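The Arm That Learned to Pick Up Laundry

By 7 in the evening most of the benches at Morkano are taken. The shared workshop sits on the ground floor of a former printing plant, and members pay by the month for a key, a shelf and use of the tools. Heino Butkienė has had a shelf since October. It holds motor brackets, a box of spare fingers and a notebook with a cracked cover.

Butkienė repairs elevators for a living. His project, which he calls Ninuritz, is a robot arm meant to pick clothes off a flat surface and drop them in a basket. Folding can wait, he says. "People ask about folding right away. I would be happy with socks."

The arm has 6 joints and has cost him $800 so far, most of it for motors. He bought those secondhand and rewound two of them. The controller is a used board from Ondosano, a small surplus dealer he found through another member. Each finger bends partway along and ends in a blunt tip. Earlier versions were straight and pointed, and they snagged on knitwear.

Cloth is a hard thing for a machine to handle. A mug has the same shape every time. A shirt dropped twice lands two different ways, and the arm has to find a ridge it can pinch without grabbing the fabric underneath. A small camera mounted near the gripper gives it a close view on the way down.

Butkienė keeps score in the notebook. In his last long session he ran 116 attempts with the same set of clothes. Plush fabric went well. Thin shirts did badly, and the arm closed on nothing 9 times in a row before he stopped to change the approach angle.

The next job is the wrist cable, which pulls tight when the arm reaches to the right. Baranauskienė, the machine shop two doors down, has offered to cut him a longer bracket. After that he wants to slow the final inch of travel and run the thin shirts again.

"It drops things," he says. "I write it down and put them back." 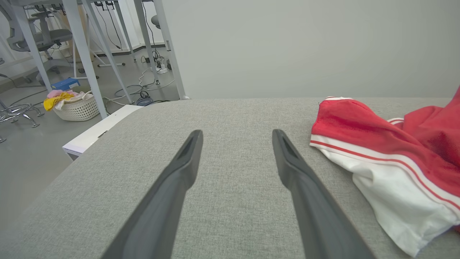 The gripper's open fingers over gray fabric, with a red and white garment to the right.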